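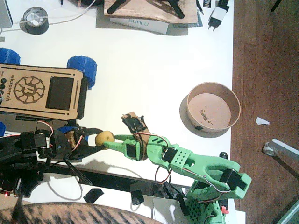 白桌面这种东西，头一个星期谁买谁喜欢，等你在上面切过一次红心火龙果再来跟我说好看。Oksana Kushnir 在我上回那篇换桌子的流水账底下留了这么一句，后面还跟着一串问题：黄不黄？反不反光？土豆上的泥蹭上去擦不擦得掉？你们家地板那么深，桌子那么白，看着不别扭吗？

好，那就一次说完。桌子是 Waltov 的长桌，白色那款，我用了10个月，吃饭、削土豆、包饺子、拆快递、熨衣服（垫了毯子的！）、孩子写作业全在上面，够资格写一篇了。先讲结论，省得有人急着走：我喜欢它，会再买，但是有两个地方我到今天还在生气，一个是桌腿，一个是送货。

先说价钱

1575元，这是桌面加四条腿加一包螺丝的价。我是五月下的单，店里当时有个满减，减了200，所以到手比标价便宜一点，具体你们去看的时候有没有活动我不知道，反正我看它家隔三差五就有，不用着急。

气人的是另一笔。送货上楼要另收钱，我家没有电梯，客服一开始跟我讲“包送”，包送的意思是送到楼门口。上楼加安装报了425，我当时在电话里就愣住了，桌子才多少钱啊！最后我没要安装，叫了 Baoshan Fang 来帮忙，两个人把桌面竖着从楼梯间转上去，转到第二个弯的时候卡住了，又退下来半层重新调头。桌面本身不算特别沉，就是长，没地方下手，包装纸箱上那两个手提孔一拎就撕开了。建议你们直接把纸箱拆了，裹条旧被子搬。

装的时候也有个小毛病。说明书上四条腿画得一模一样，可是螺丝有两种长度，长的那种拧到薄的位置会顶到桌面底下，我拧第三颗的时候觉得手感不对，赶紧停了，翻过来一看，底下已经鼓了一个小点。还好正面看不出来。你们装之前先把螺丝摊开比一比，长的归长的，短的归短的。

到底有多白

店里的图偏暖，我收到的是比较冷的那种白，跟我家厨房墙放在一起，墙反而显得有点奶油色了。一开始不习惯，第二天早上还觉得屋里像诊所，过了一阵就顺眼了。我家地板是棕色木的，跟白桌子反差大，从高处看下去桌沿那条线特别清楚，我自己很喜欢，我妈觉得像办公室。Oksana 问别扭不别扭，我的回答是头三天别扭，后来再去别人家看见木头色的桌子配木头色的地，反倒觉得糊成一片。

反光的问题，它是哑面，但也没有哑到不反光。我们家吊灯正对着桌子，晚上写字的话有一块是亮的，看久了眼睛酸。把灯泡换成带罩的就好了很多。白天完全没事，窗边放着，整间屋子都亮堂一截，冬天下午四点多我还能不开灯择菜，以前那张 Jitton 的深色桌子根本不行，一到下午就黑乎乎一片，葱须掉在上面都找不着。

这点我要多夸几句。白桌面最大的好处就是什么东西放上去都看得见！小黄土豆搁在上面，哪里有个黑点、哪里有芽眼，一眼就看到了，转一圈就能下刀。挑米、挑豆子也是，沙子和碎豆壳在白底上清清楚楚。以前我要把豆子倒进白盘子里一点一点拨，现在直接摊在桌上，手一抹一大片，快得很。当然你得先把桌子擦干净，这个不用我教吧。

找小零碎也方便。螺丝、扣子、耳钉后面那个小塞子，掉在这桌上跑不了。掉到棕色地板上就另说了，我上个月在桌子底下趴了半天找一颗深色的扣子，最后是拿手机的手电贴着地照才看见的。

脏了怎么办

好了，重头戏。我知道大家就想看这个。

土豆泥巴：没问题。我说的是土豆皮上带的那种干泥，别急着用湿布去擦，一湿就成泥浆，越抹越开。先拿干刷子扫掉，再用湿布，一遍就干净。削完皮的土豆放久了，桌上会有一圈发白的淀粉印子，白桌上反而看不太出来，但是摸着涩，第二天手一搭上去就知道昨天没擦，温水一抹就掉。还有，土豆皮晾在桌上会变黑，留过夜会有一点点浅褐色的影子，我用小苏打糊了一会儿擦掉的。

酱油、醋：当场擦没有痕迹。隔了一顿饭再擦，要多擦两下。

咖喱和姜黄：唉。这个是真的会留。Duangjai Duangkaew 来我家做过一次黄咖喱，好吃得不得了，我们吃到很晚，锅直接端上桌，勺子也直接搁在桌上，第二天早上一个黄黄的勺子印躺在那里，形状特别完整，连勺柄都有。我用了洗洁精、小苏打、白醋，都只是淡一点。后来用 Stergiou 的那种白色清洁膏，挤一点，湿布打圈，淡到只有我自己知道在哪里。再后来靠窗的那半边晒了几个礼拜太阳，居然看不见了！所以你们如果也弄上了姜黄，先别使劲搓，把桌子转个方向晒晒看。

红心火龙果：Oksana 我替你试了，特意切的。当场擦，没有。放了一集电视剧的时间再擦，有一点粉色，清洁膏能去掉。石榴差不多。

圆珠笔：能擦，酒精棉片。马克笔：我家孩子画出纸外面过，黑色的能擦掉，红色的留了一条很浅的粉线，到现在还在。我在那个位置放了个笔筒。

清洁膏这里要提醒一句，Stergiou 的膏是带一点磨砂的，用多了那一块会变得比别处亮。我在勺子印那个位置擦得太狠，斜着看能看到一小片发亮的。所以别拿它当日常清洁用，平时湿布就够，油多的时候加一滴洗洁精。

有没有变黄：到目前为止，我看不出来。我拿桌面底下没见过光的地方和上面比过，用手机拍了两张放在一起看，颜色一样。再过几年我不敢说。

划痕，有。我一开始特别小心，什么都垫着，后来就懒了。陶瓷碗底没上釉的那一圈最伤桌子，拖一下就是一道灰印，看着吓人，有一半是碗底的灰蹭上去的，橡皮能擦掉（真的，孩子写字用的橡皮，好用），剩下一半是真划痕，很细，白桌子上不算显眼，要蹲下来对着光才看得见。刀我是不直接切的，你们也别。烫的锅也别直接放，我没敢试，也不打算为了写评测去试，抱歉啦。

桌腿，我要骂的桌腿

腿是拧上去的，刚装好的时候很稳，我还得意地靠了上去。过了一个多月开始晃，也不厉害，就是揉面的时候整张桌子跟着你前后走，揉一下走一下，走得人心烦。趴下去一看，螺丝松了，重新拧紧，好了，过一阵又松。客服让我加弹簧垫片，他们可以寄，寄过来倒是不收钱，等了两个礼拜。加上以后到现在没再松过。我就想问，既然知道要加，为什么不一开始就放在那包螺丝里？

还有腿底下那层小脚垫，薄薄一片，贴的，搬了两回就歪到旁边去了，露出来的边角直接压在木地板上。我是拉桌子的时候听到吱的一声才发现的，地板上已经有一道浅浅的白印了，心疼死我。后来买了 Oltov 的毛毡垫，厚的那种，带一圈边，套在腿上不会跑。贴了以后拖起来很安静，缺点是吸头发，隔一阵要翻过来拿剪刀清一清。反正这钱你们算进预算里，别等地板划了再买。

高度我觉得偏高一点点，我个子不高，坐着吃饭正好，坐着削土豆削久了肩膀会往上耸。现在我削东西都站着，或者换高一点的凳子。个子高的人估计会喜欢。

桌沿是直角，磨过一点，手臂搭上去不割，不过小孩子跑来跑去的话还是要当心。我家孩子大了，没包角。要是家里有刚会走的，我会犹豫。

够不够大

长的那一边很够。我一个人在这头择菜，孩子在那头写作业，中间还能放一个大盆，互不打扰，只要他不抖腿。宽的那边，四个人面对面吃饭，中间摆三个菜还行，再加一锅汤就要开始挪碗了。过年的时候来了一屋子人，包饺子，擀皮的站一边，包的站一边，面粉铺得满桌都是，白桌子上面粉你是看不见的！这个要记住！我以为擦干净了，袖子一放上去两条白。后来我学乖了，擦完侧着头对着窗看一眼，有面粉的地方是雾的。

摊开来干活是真舒服。我之前那张 Jitton 是折叠的，翻板中间有一条缝，米粒、芝麻、饼干渣全往里掉，每次掀起来都像开盲盒。这张是整块的，没有缝，就冲这一点我都不想换回去。Jitton 也不是一无是处，不用的时候能收起来靠墙，我家客厅那时候显得大很多，现在是没有这个福利了，桌子往那儿一放就是一放，走路要绕着它。家里小的朋友要想清楚。

Jiahui Du 上个礼拜来吃饭，看了半天，回去也想买，问我选白的还是选灰的。灰的我只在店里摸过，手感一样，样品上面有水渍干了以后的圈，比白的明显。白的显颜色，灰的显水印和指纹，你看你们家平时是咖喱多还是杯子多吧。我个人会站白的。她家还有只猫，猫爪子抓桌腿的事我没有经验，有养猫的可以在下面帮忙回一下。

几个老有人问的，顺便写在这里

味道：拆开有一点，开窗散了几天就闻不到了。抽屉没有，它就是一张桌子，什么都没有，底下也没有横梁，腿能伸直，这点好。

能不能夹台灯、夹绞肉机那种带夹子的东西？台灯夹着没问题，我夹了半年，垫了块布。绞肉机我夹过一次，一摇把手桌子就跟着抖，那还是腿没加垫片之前，后来没再试。

可不可以放阳台：我不会放。淋了雨边上会怎么样我不知道，说明书上写的是室内用。

桌面能不能单独换？我问过客服，可以单买桌面，价钱当时没报给我，说要查，查到现在也没回。要打分的话，桌面我给很高，腿给及格，送货那一块我不想给分。

还有没写到的你们接着问，我周日有空会上来回。红豆馅会不会染色我下次做豆包的时候再看。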